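Guest Soap and Washstand Supplies: Frequently Asked Questions

3 min read

Who looks after washstand supplies at the Jarnutden guesthouse?
The housekeeping office, under Itziar Iglesias, issues all bar soap, sponges and trays. Requests are received until 4 p.m.

What shape of soap is supplied?
Guest rooms receive a pink bar with two rounded ends and a narrow waist. Bars are to be set out on clean white paper before they are placed in rooms.
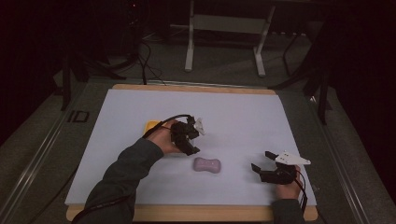
How often is the soap in a guest room replaced?
A new bar is provided for each arriving guest. During longer stays, the bar is replaced on request at the front desk.

May a bar with marks on it be issued?
Light scuffs and pale streaks on the surface are acceptable. Bars that are cracked or broken must be returned to Room 239.

Are clear plastic trays to be kept?
Yes. Trays are wiped with a soft cloth, stacked and returned to the supply room. Split trays are discarded.
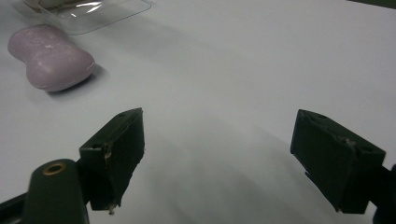 Storage and Orders

Where is unopened stock held?
Stock is held in the Deva building on shelf 61, away from direct sunlight. Each order consists of 400 bars.

Who approves additional orders?
Orders are approved by Unai Nieto. Staff should call extension 912.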